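Trying to find a political movie from a film society screening, older, black and white (?)

Posted by mapleporch

Hi everyone! I've been meaning to put this up for ages and I finally sat down with a cup of tea to do it, so forgive me if I ramble a bit.

Years ago my late uncle used to take me to a little film society in Brunton, upstairs from the hardware store, where they ran movies you couldn't see anywhere else. One August they did a whole month of political pictures, and there was one I have never been able to get out of my head. I was maybe twelve, so a lot of the politics went right over me, but I remember the feeling of it.

What I remember: a small country (made up, I'm pretty sure) has an election coming, and the man in charge has lost his voice. I mean really lost it, he can't speak above a whisper. So his people hire a stage actor to stand behind a curtain and give the speeches for him. The actor starts changing the words a little at a time, a promise here and a promise there, and the crowds love it. By the end the leader has to choose between keeping the promises and admitting he never made them. There's a long train ride somewhere in the middle, and a woman who runs a newspaper and figures it all out from a cough.

The last shot is the curtain with the wind blowing it. I do remember that very clearly.

I've gone through lists and lists of political satires and I keep landing on the same famous ones, which are wonderful but aren't it. I think the title had a name in it, something like Stekik or Stevik, but that could have been the country or even the name of the train station. My uncle told me on the drive home that it was "really about somebody" and that everybody who saw it when it came out knew exactly who. He wouldn't tell me who, the old tease!

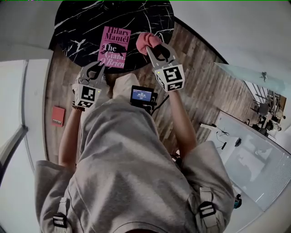 I'd also love to know how you go about watching something like this now. My sister and I would like to see it together the next time she visits, and I'd happily pay for a disc if there is one. I don't need it to be a pretty copy. Thank you so much in advance, you folks have helped me before with a musical I was sure I'd dreamed.

filmcan_60

Oh, I know this one, and it made my morning to see somebody ask! You're thinking of The Voice of Stekik. Stekik is the country, so your memory is in good shape. The leader is President Divico and the actor is played by Gianni D'Amico, who did mostly theater and only made a handful of movies. He's marvelous in it. You hardly see his face for the first half hour, just his hands and his shoes behind the curtain, and you still know exactly what kind of man he is.

It is black and white, yes. The newspaper woman gets her own wonderful scene in the composing room where she has the speech set in type twice, once as it was written and once as it was given, and lays the two side by side. If you only half remember the plot, that scene will bring the rest of it back to you.

As for who it was "really about," I've heard three different names over the years and I don't think your uncle could have been as sure as he let on (sorry, Uncle). The writers were careful. They never gave Divico a party, they never showed a flag, and they made him fond of pigeons, so anyone in office who complained would have had to stand up and say "that's me." My own feeling is that they borrowed a bit from everybody. The curtain business came out of an old stage farce, and the election was added when the play was turned into a script.

One thing to watch for, there are two versions. The shorter one leaves out most of the train ride. If the train is a big part of what you remember then you saw the long one, and I'd hold out for that if you can. The short one still works but the actor's change of heart comes out of nowhere, and it makes him look more like a prankster than a man who has started to believe what he's saying.

For a copy, Tamis put out a disc of the long version and it turns up secondhand. I paid 10 dollars for mine and it came with a little booklet. The catalog number on the spine is 3885, which helps a lot when you're searching, because sellers misspell the title every way you can imagine. The subtitles are a touch small, so sit close! I'd also ask at your library's desk about borrowing it from another branch. Ours did that for me with a different Tamis title and it didn't cost a thing.

Please come back and tell us what your sister thinks. I've been trying to get my husband to watch it all the way through since we got married.

dunmore_reader

is it Dr Strangelove? that's black and white and has a president in it

rosalind_k

I agree with filmcan_60, it's the Stekik one for sure. Just adding a little bit on the disc, as I bought it twice (long story involving a basement and a water heater).

The first one I got was listed as 3885 but the seller had put the wrong disc in the case, and it was a fishing documentary. Nice enough, but you know. So ask them to look at the disc itself before they mail it. The long version is the one with 204 printed under the title, and I believe that's just Tamis's own number for the print they used. It certainly isn't the running time, we were done well before bedtime.

I'll also put in a word for the music, which hasn't been mentioned yet. There's a march that plays every time Divico comes out on the balcony, and each time it's a tiny bit slower. I didn't catch it until my second viewing and then I couldn't stop hearing it.

About your uncle, mapleporch, mine was the same way with movies. He'd tell you there was a secret and then turn on the ball game. If you ever find an old program from that society, the notes might say who they thought Divico was meant to be. Ours kept theirs in a box at the historical museum, and the lady there let me go through the whole thing one afternoon.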